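My first week at Stolanley, they handed me the confidentiality deed for the Mahmoudi recipe (a pickle brine, if you can believe it) and told me to learn all 89 clauses. I'd come over from conveyancing! I knew fences and easements, and now I was minding a cucumber.

Kianoush Shahbazi had the desk beside mine and a drawer full of licorice. The other side was Trorkel, who'd hired Mahmoudi's old brine man in June and brought out a suspiciously familiar jar by spring. 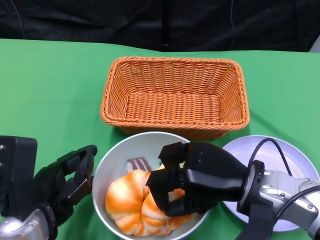

So who has to prove the recipe was secret in the first place?

Mahmoudi does, and that means showing the court who had access and what was done to keep everyone else out.

Kianoush told me that over the licorice, then rang the factory to ask where they kept the recipe. I could hear the bloke from where I sat.

"Taped up in the lunch room, love. Why?"

She put the phone down, took the deed off my desk and gave me the drawer.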